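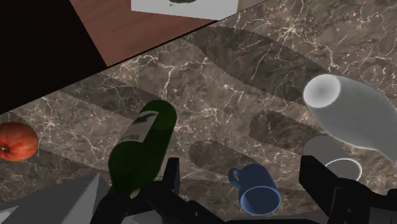 Subject: Re: [platcombe-screen] Skadance recasting and the September block

Replying to the list as two people have asked me the same thing off-list.

> Does anyone know what is going on with the second series of Skadance?
> The entertainment pages had a story last night saying the lead walked
> out after a row over the script, and this morning the same site says
> the row was over money. Neither story gives a source beyond "an
> insider". I have extras booked for the September block and need to
> know whether to hold them. Also, is it true Filali has pulled out as
> distributor? I saw that in the comments and nowhere else.

On the first point, the lead has left. That was in the notice the production office sent to suppliers in July. The notice gives no reason. It says the part will be recast and that she was released from her contract by agreement. I have not heard anything first-hand about a row over the script or over money, and I would treat both stories with caution. The second one looks to me like the first one rewritten with a new headline.

On the dates, the block has moved by 11 days. It was going to be 12 shooting days and is now 9, with the remaining scenes going to the studio at the end of the schedule. If your extras are for the harbour scenes, keep holding them. If they are for the wedding, release them, because that episode is being rewritten and the crowd may be much smaller. You should have had this in writing. If you haven't, check that the office has your new email address. They were still using the old list in June.

On Filali, I can't find anything to support it. Their name is still on the paperwork I received with the revised schedule, and their catalogue page still lists both series. The comment you saw may have mixed them up with Biruser, who handled the first series overseas and are not doing the second. That was settled before any of this and has nothing to do with the casting.

A few practical things for anyone else on the job:

Call sheets will go out at 6 pm the evening before, not at lunchtime as they did last year.

The costume fittings at the Platcombe hall are still going ahead. Park behind the building. The front is being resurfaced and the centre has asked us to keep it clear.

Invoices for cancelled days go to the production office under the terms in your booking letter. Please don't send them to me, I only pass them on and it slows everything down.

If a reporter rings, you are not obliged to say anything, and most of us signed something that says we won't. Give them the publicity number on the back of the booking letter.

I'll post again when the new name is confirmed. I don't know who it is, so please don't ask.

--
platcombe-screen mailing list
To leave the list, send a blank message with "unsubscribe" in the subject line.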